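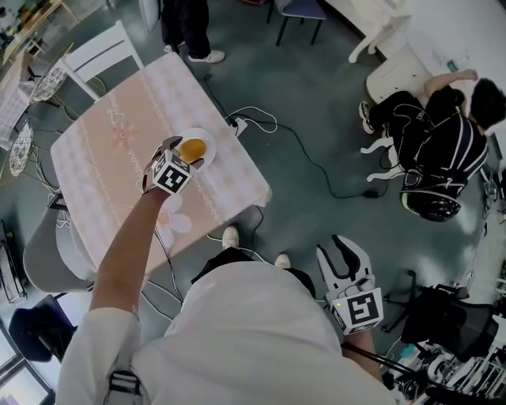

Bonnes pratiques de collecte avec pinces portatives : la galerie

Esoleo a mis à jour en juin ses consignes pour les séances de démonstration à la pince. Le texte complet compte 93 points. Cette page reprend ceux qui reviennent le plus souvent dans les questions des nouveaux opérateurs, avec la vue de référence placée en tête. Relecture : Fikri Osman et Ikhsan Mandagi.

Vue de référence : service à table, pince droite
L'assiette est prise par le bord et soulevée juste au-dessus de la nappe. Pour un objet garni, on garde cette faible hauteur pendant tout le déplacement et on ne cherche pas à aller vite. Un aliment qui glisse n'annule pas l'essai : on le signale dans la fiche et on continue.

Marqueurs
Chaque pince porte un cube blanc à motifs noirs. Une face au moins doit rester dégagée pendant le geste. Pas de manche qui retombe dessus, pas d'autocollant ajouté, pas de nettoyage à l'alcool. Un cube rayé est remplacé avant la séance suivante.

Main au repos
Quand une seule main travaille, l'autre pince reste basse, le long du corps, doigts ouverts. Elle ne se pose ni sur la table ni sur une chaise.

Câbles et multiprise
Les câbles au sol sont le point le plus souvent relevé lors des visites. La règle 4 demande un passage libre de 700 mm du côté de l'opérateur et une multiprise hors de la zone de marche. Les câbles de pince descendent vers l'arrière, jamais en travers de la table.

Harnais
Sangles bouclées avant la mise sous tension. On vérifie la boucle à chaque pause.

Personnes présentes
Les collègues assis ou debout dans la pièce restent hors de portée des pinces et ne passent rien à l'opérateur pendant un essai. Les casques et le petit matériel se rangent sur une étagère.

Durée
Une série compte quelque 100 essais, coupée par une pause à la moitié. Au-delà, on change d'opérateur.

Les fiches Bollness et Nasution, pour les autres modèles de pince, seront ajoutées à cette galerie après relecture.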